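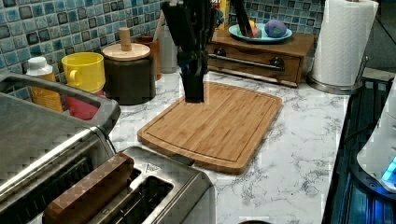

Planner drops the counter plane after replan
Motion planning > Collision checking

gsopacua
Posted October 15, 2018
Running Losau planner w/ the Aver perception node. Kitchen counter setup, cutting board on marble, glossy tile behind. First plan is fine. Any replan after that and the counter plane is gone from the collision world, so the path goes straight thru the board. Estop 2 times today. Anyone seen this?
- Gilang Sopacua

tjoa_fan
depth dropout. glossy tile + black glass stovetop right next to it, your plane fit is garbage. mask the stovetop and try again

mkrell
Disagree. If it was depth the first plan would fail too. Sounds like the scene gets cleared on replan and the static objects don't get re-added. What's your scene timeout?

gsopacua
45 ms. default I think

mkrell
Way too short. Perception can't publish in that time, planner goes ahead with whatever it has. Which is nothing.

tjoa_fan
still say depth. a steel toaster and a toaster oven in view, come on. log the inlier count before you touch timeouts

gsopacua
ok logged 14 replans. inliers look fine on all of them, plane just isnt in the scene when the planner asks. so mkrell I guess

mkrell
Don't only bump the timeout tho, thats a band aid. Add the counter and board as fixed boxes at startup, let perception handle the small stuff

tjoa_fan
fixed boxes are fine till somebody moves the board. then what

mkrell
then you pad it. or fix just the counter

oddbit
Trusness wrapper has a keep_static flag, does the same thing. off by defualt. Needs a restart to take

gsopacua
found it, trying tmrw with the speed turned way down. will post logs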